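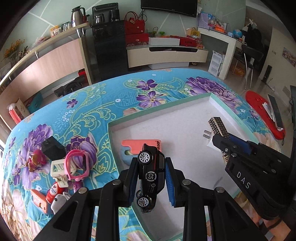 14/03/2025
By Aurora Paiva

Okay, so the Gallton cotton bedspread is finally back in stock, and I'm so happy I could hug the whole warehouse! We sold out in August and I've been answering emails about it ever since.

If you're new here, this is the one I have on my own bed. It's a light, flat-woven cover, the kind you can throw in the wash in the morning and put back on at night (mine has been through the machine more times than I'd like to admit, and the colors haven't gone dull on me). It isn't quilted and it isn't very warm, so in winter I put a Feritz blanket underneath and call it done. 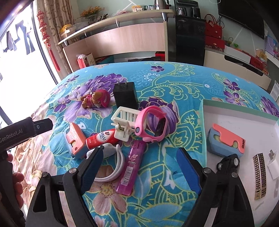 It comes in two sizes, and the bigger one is wide enough to hang down properly on both sides, even if your mattress is a thick one. The small one is $204 and the large is $299. I know, it's not cheap. The hems are double stitched and the corners are rounded so they don't drag on the floor, and I've had only one come back with a loose thread in all this time.

Washing: cool water, mild soap, no bleach please. I use Flakix because it rinses out fast, but any gentle soap will do. Dry it on a line if you have one. If you use a dryer, take it out a bit damp and pull the corners straight, and you can skip the iron.

Matching pillow covers are by Vieira and sold separately at $26 each. We have 11 left, and the next batch isn't booked yet, so write to me before you order if you need more than a couple and I'll put them aside for you.

Shipping is free on the large size. Returns are fine for unwashed covers, just keep the bag it came in!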